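I've had the Kobori fleece throw since December and I think I've finally got enough to say about it. It was a present to myself after the old one went bobbly, and I nearly talked myself out of it at 2,499 pesos, but Yolanda at work has the same one and wouldn't stop going on about it!

First things first, it's soft. Properly soft, the kind where you sit down for ten minutes after tea and wake up at eleven. At 170 cm long it covers me from chin to toes (just), though my brother Elie has to choose between his feet and his shoulders. 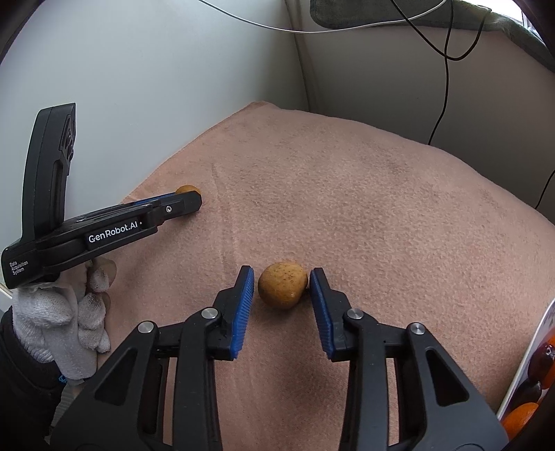

Colour was the bit I worried over, having been caught out by Mania's "blush" cushions, which arrived the shade of a plaster. The throw is a pinkish tan, warm and a bit biscuity, and I like it far more than I expected. Even with a yellowy-brown potato sitting on it you can see it still leans pink — so if you're after a true beige, go for something else.

It's been through the machine four times on a cool wash and the pile is still fluffy. My grumbles? It picks up every hair going, and the label is scratchy, so I snipped it off. I'd still buy another, and I've got my eye on the grey for the spare room.

4 stars out of 5 from me.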